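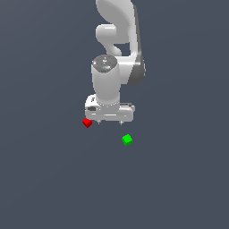 Simulation: Roboterarm mit rotem und grünem Würfel

Start | Projekte | Mitmachen | Termine | Kontakt

Studienprojekt Greifen und Stapeln: 8 Plätze frei

Lesezeit: 2 Minuten

Für das Studienprojekt Trilden suchen wir Studierende ab dem dritten Semester. Die Gruppe arbeitet in der Simulation an Greifaufgaben mit einfachen Würfeln. Geleitet wird das Projekt von Maiara Bezerra, die technische Betreuung übernimmt Cleiton Tavares.

Aufgaben
- Szenen mit wechselnden Würfelpositionen anlegen
- Greifbewegungen programmieren und auswerten
- Fehlversuche protokollieren
- Ergebnisse im Abschlusskolloquium vorstellen

Voraussetzungen sind Grundkenntnisse in Python und lineare Algebra. Erfahrung mit Simulationssoftware ist hilfreich, wird aber nicht verlangt. Ein eigener Laptop reicht für die Einarbeitung, gerechnet wird auf den Rechnern im Labor Yusof.
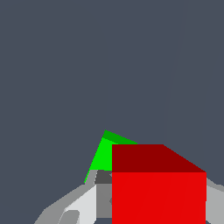 Die beiden Würfel und Teile des Greifers aus der Nähe

Der Aufwand liegt bei fünf Stunden pro Woche. Angerechnet werden 5 Leistungspunkte, sofern der Projektbericht fristgerecht vorliegt. Wer im Mai an der Einführung teilgenommen hat, kann direkt mit der ersten Aufgabe beginnen. Alle anderen erhalten vorab die Unterlagen.

Bewerbung mit kurzem Motivationsschreiben (höchstens eine Seite) und Notenübersicht bis 7. Juli im Sekretariat, Raum 729. Unvollständige Bewerbungen werden nicht berücksichtigt.

Kontakt | © Projektgruppe Trilden | Nach oben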